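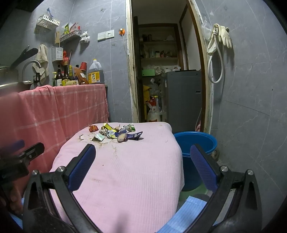 How often do the finger pads on a hand-held gripper need changing?

Every 30 hours of use, or sooner if the texture has worn smooth along the inside edge. Touran Karimi keeps the log for the Tirkano units, and the oldest set of pads came off at 17 hours after a lot of work with foil and wrappers. Grit gets into the texture and wears it down faster than the squeezing does.

To change a pad, open the fingers all the way and clamp the handle so both your hands are free. Peel the old pad from the tip end. Clean the seat with a dry cloth first, then a damp one, and let it dry before the new pad goes on. Press it down for a full minute. Leave the unit alone overnight if you can.

While the pads are off, check the pivot screws on both fingers. They work loose in kitchens more than anywhere else, probably from all the short, quick closes on small bits of rubbish. A quarter turn is usually plenty. If a finger still has side play after that, the bushing is worn and the unit should go to Edem Mahama at the Traltside bench. Please don't keep tightening. We lost two fingers that way in June.

Wipe the camera lens last, after your hands are clean. Cooking oil leaves a film that is hard to see on the glass but shows up as haze in the recordings — Ruba Harb had to set aside 11 of them for that.

After any pad change the opening has to be set again. Close the fingers until the pads just touch, zero the reading, open fully and write down the number. Unit 162 reads a little wide and always has, so compare it with its own card and leave the others out of it.

New pads are in the second drawer at Nunudard. Sign for them on the sheet.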